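作業ノート 6月、日曜日
Jimstead工房 台所の冷蔵庫、ドア側の整理

午前10時から始めた。先週の打ち合わせで、冷蔵庫のドアの下のポケットが使いにくいという話が出たので、今日はドア側だけをする。本体の棚と野菜の引き出しは次回に回す。両方を一度にすると、前回のように昼食の時間までに終わらない。

困っていた点は次の通り。
・ソース類の先の細いボトルが、ドアを速く閉めるとすぐ傾く。
・背の高いびんが手前にあると、その後ろの物が見えない。同じものを二回買ったことがある(チリソース、3月)。
・ポケットの底に、ソースのたれた跡がかたくなって残る。

最初に寸法を測った。私が使えると思う高さは、ポケットの底から175 mmまでである。これより高いびんも入るが、取り出すときに斜めにしなければならない。Jagadeeshさんは「斜めにすればいい」と言う。しかし、ふたがゆるいときに困るのは掃除する人なので、私は175 mmを一応の目安にしたい。

次に中身を出して、ポケットをぬるま湯と台所用洗剤で洗った。漂白剤は使わなかった。角のところは布が届かないので、古い歯ブラシを使った。かたい跡は、湯でぬらした紙をのせて少し待つと取れた。前回へらでこすって細い傷をつけてしまったので、へらはもう使わないこと。

並べ方は、びんの高さの順と、使う回数の順の二つを考えた。高さの順は見た目がきれいだが、よく使うオレンジ色のソースが奥に入ってしまう。それで、まず横に一列に並べることにした。奥と手前の二列にするのは、本当に場所が足りないときだけにする。

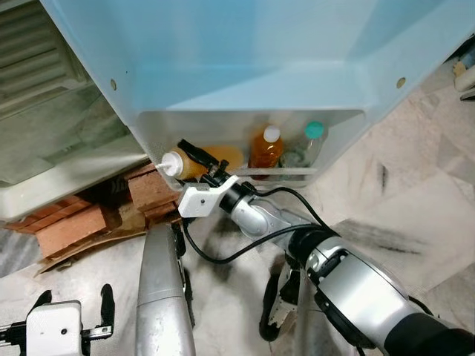
ドアの下のポケット。中央に琥珀色の背の高いびん、その右に青緑のキャップの透明なボトル。左端のソースは傾いている。

一列にすると、キャップの色だけで大体わかる。ただし白いキャップが二つあるので、急いでいる人はまちがえるかもしれない。ノズルがついているほうがソースである。Geetha Vargheseさんの意見では、キャップの上に中身の名前を書いた丸いシールを貼るのがよい。私は賛成。シールは事務室の引き出しにまだ残っているはず。火曜の前に確認する、と書きかけたが、曜日を決めるとまた遅れるので「次に事務室に行くとき」とする。

細いボトルが傾く件について。仕切りを買う案と、自分たちで作る案がある。Zitholmの透明な仕切りは、二枚組で1,888円だった。台所の今月の残りは4,000円なので買えるが、洗剤とスポンジもここから出す。Jagadeeshさんは、Muvwoodの端材で作ろうと言ってくれた。木は冷蔵庫の中で水分を吸って、においがつくのではないかと私は心配している。彼は油を塗れば大丈夫だと言う。油の種類は食品の近くで使えるものでなければならない。結論はまだ出ていない。

温度も見た。ドアのポケットに温度計を置いて、閉めて一時間後に8度だった。本体の中段はこれより低い(値を書くのを忘れた。次回、同じ温度計で測ること)。ソースには問題ないと思うが、牛乳はドアに置かないほうが安心である。牛乳は本体の中段、左側に決めた。

ドアは全部開けたほうが作業がしやすい。半分だけ開けて手を入れると、肘が上の棚に当たる。上の棚は、クリーム色の容器が右のほうにあるだけで、まだ余裕がある。軽い物、たとえばチューブのからしやジャムの小さいびんは、こちらに移してもよい。重いびんは必ず下に置く。
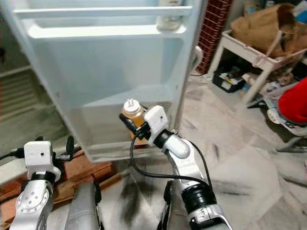
開けたドア。下の深いポケットの中かすぐ手前に、先のとがった白いキャップの小さいボトル。上の棚の右寄りにクリーム色の容器。

床のことも書いておく。ドアの下に茶色の材料が積んである。今の高さならドアは動くが、これ以上高くするとポケットの底に当たるおそれがある。足す前に必ずドアを一度開けてみてください。移す場所については、Jagadeeshさんに聞いた。棚の裏が空いたらそこに運ぶ、という返事だった。いつ空くかは聞かなかった。

向こうの白い台には茶色の紙袋がのっている。これはĐoànの店に返すびんを入れるための袋なので、捨てないこと。返すびんは、すすいで、キャップをはずしてから袋に入れる。キャップは別に集める。

今日決めたこと
1. 下のポケットは横に一列。ソースは左、飲み物と透明なボトルは右。
2. 開封した日をボトルの底の近くに書く。ラベルの上に書くと、賞味期限の字が読めなくなる。
3. こぼした人が、その日のうちにふく。

まだ決まっていないこと
・仕切りを買うか、作るか。
・琥珀色のびんをだれが使っているか。Geethaさんも私も使わない。ラベルを見ればわかると思ったが、中身の名前だけで持ち主の名前がなかった。来週の昼に皆に聞く。

ドアのパッキンは、下の角が少しかたくなっているように感じた。紙をはさんで引く方法で試したところ、上は止まるが、下の角はするりと抜ける。掃除の後なので、洗剤が残っていてすべった可能性もある。水ぶきをもう一度してから、同じ紙で試すつもり。

12時20分に終了。歯ブラシは流しの下、赤いバケツの中に戻した。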